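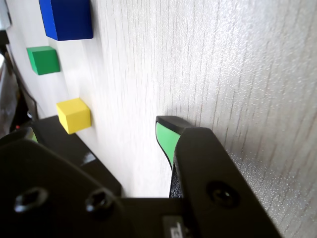

Chapter 7
Who Gets the Money? Sharing Revenue Between Center and Region

Before you start

Skim Chapter 5 again if you skipped it. You need the difference between a tax and a royalty. A tax is owed on income, sales, property and so on. A royalty is a payment for taking something out of the ground (or the water) that belongs to the public. Governments mix the two words up all the time, newspapers too. Try not to.

Key terms for this chapter: royalty, derivation, equalization, earmark, formula grant, block grant, escrow. Definitions come as we go.

The Skuvinthorpe case

Start with a fight. Skuvinthorpe is a mining district, two towns and a lot of road. Zinc mostly. The biggest operator is Mogensen, with a smaller outfit, Valtent, working the old tailings on the north side. Both pay royalties to the national treasury. The treasury sends a share back.

How big a share? That was the fight. The district council said the law promised it a fixed cut of everything dug up inside its lines. The finance ministry said no, the law promised a fixed cut of what was left over after collection costs, and it got to decide what a collection cost was. Same sentence in the statute. Two readings. Long gap between them.

In June the council voted to stop signing the quarterly receipts. A small thing on paper. But under the rules no receipt meant no transfer, so the money sat in escrow (held by a third party until the dispute is settled) and the district ran on reserves. Road repair stopped first. Then the clinic at Tikik cut its evening hours. Council chair Kaj Laxdal told a packed Monday meeting that he would rather be broke and right. Not everyone in the room agreed, and the minutes show it.

The ministry's negotiator, Bjartur Brynjólfsdóttir, made the opposite case in a letter that got read aloud at the same meeting. Her point: if Skuvinthorpe is paid on gross, every district with a mine, a quarry or a fishing port will want the same, and districts with none of these get less. Who pays for their clinics?

Hold on to both arguments. Most of this chapter is those two, over and over, in diffrent clothes.

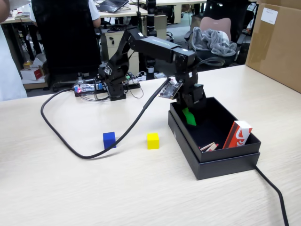 Figure 7.1. Robotic arm with a green block in its gripper, reaching into an open black box.

Derivation

The principle Laxdal was leaning on is called derivation. Money goes back to where it came from, or part of it does. The usual arguments: the region carries the damage (dust, truck traffic, spoiled wells), the region will be stuck when the deposit runs out, and people put up with a mine more easily when they see something for it.

Problems with derivation. Prices swing, so the district budget swings. Rich spots get richer. And "where it came from" gets slippery fast. Mogensen's main pit crosses the district line. Ore comes up on one side and is weighed on the other. Which side gets the credit? Skuvinthorpe and its neighbor spent seven years on that question alone, and the answer ran to 224 pages with maps.

Equalization

Brynjólfsdóttir's side. The center pools the money and pays it out by need: population, distance, number of school-age kids, whatever the formula says. Smoother for the weak districts. Less reason for a strong one to cooperate, though, and the formula itself becomes the thing people fight about. Who counts as remote? Is need measured by head or by mile?

Most countries do some of each. A slice by derivation, the rest by formula. So the real argument is usually over the size of the slice, and then over what gets subtracted before anybody slices. Deductions matter more than percentages. Students miss this every year. A generous percentage of a small number is a small number.

Strings

One more piece, then on to section 7.1. Money can come back with strings or without. A block grant has few: here is the sum, run your district. An earmark has many: this is for the bridge and only the bridge. Skuvinthorpe's transfers were supposed to be block grants. Over time almost 5 percent had turned into earmarks, through side letters that the full council never voted on. This came out during the dispute, and it did Laxdal no favors, as two of the letters had his signature on them.

We return to the side letters in section 7.2, and to the settlement at the end of the chapter. For section 7.1, have the statute extract from the appendix open next to you. Read the definition of "net proceeds" first. It's short and it is badly writen, and both sides quoted it.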